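Lagman Household Handling Project
Second progress report to the Barberg Fund
Period covered: spring to the end of September

1. Summary

The main event of this period was the open day at our Purnton site, which was a condition of the second payment. It went ahead as planned in September. Recording work carried on before and after it with a gap of 2 working days. Spending is within budget, apart from printing, which is covered in section 4. One item from the first report, the move to the larger store room, is still outstanding.

2. Work since the last report

The project collects demonstrations of ordinary kitchen jobs, done by people holding grippers in their hands, and uses them to train robot arms to do the same jobs. The target for the year is 3,000 usable demonstrations. At the close of this period we had 1,635. This is slightly behind the plan, which had us past the halfway mark by the end of August. The shortfall dates from early summer, when the door tasks had to be recorded again after we changed the finger pads. We expect to make up the difference by the new year and are not asking for an extension.

The drawer and cupboard tasks are finished. The microwave tasks (open the door, put an item in, take it out, close the door) are under way. Opening is the slowest of these to record well, as people tend to pull the door too quickly and the far end of the movement is lost. We now ask for a slower pull and a short stop before letting go.

3. Open day at Purnton

The day ran from 10 am to 4 pm. Visitors came from the local college, from two care providers in the Brudum area and from the Fund itself. We had asked for bookings in advance and turned no one away.

Each group had a short talk in the front office and then went through to the work room for a demonstration. After the demonstration anyone who wanted to could try the hand-held grippers. Most people did, and this took longer than we had allowed. The afternoon groups started late as a result, and the last one missed the talk on data storage. We have sent them the slides.

The care providers asked mostly practical questions: how heavy the grippers are after an hour, whether the arms could cope with an older appliance, and what happens if something is dropped. The college staff were more interested in student placements. We have agreed to take a first placement next year if the hours can be covered from the existing training line.

The demonstration used the microwave task, with work at the open door and a yellow item for the inside.
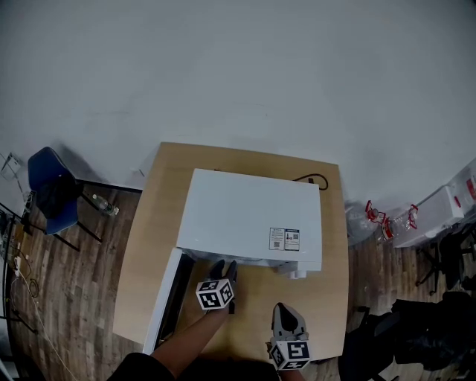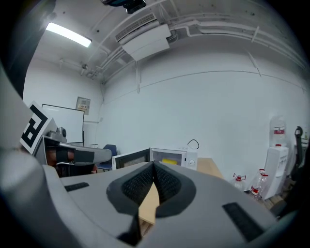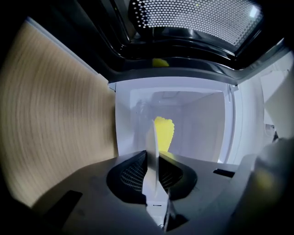

Feedback forms were given out at the end of each session. The most common request was for more time with the equipment and less in the front office. Several people found the work room hard to hear in. For the next open day we will cut the talk by half, take smaller groups and put a longer gap between sessions.

4. Spending

The open day was given a budget of £1,000 in the grant letter. Travel and refreshments came in under this. Printing went over, as the handout had to be done twice after a mistake in the map. The two roughly cancel out and we have kept the total within the agreed figure. Receipts are in the shared folder with the quarterly return.

5. Next period

Finish the microwave tasks and start on the sink and worktop tasks.
Complete the store room move, which depends on the landlord replacing the door lock.
Send the Fund a sample set of recordings with a short guide to the labels.
Agree a date for the second open day. We would prefer Brudum, where the rooms are larger, but this needs the Fund's approval under the terms of the grant. A reply before the end of the next quarter would let us book the hall at the lower rate.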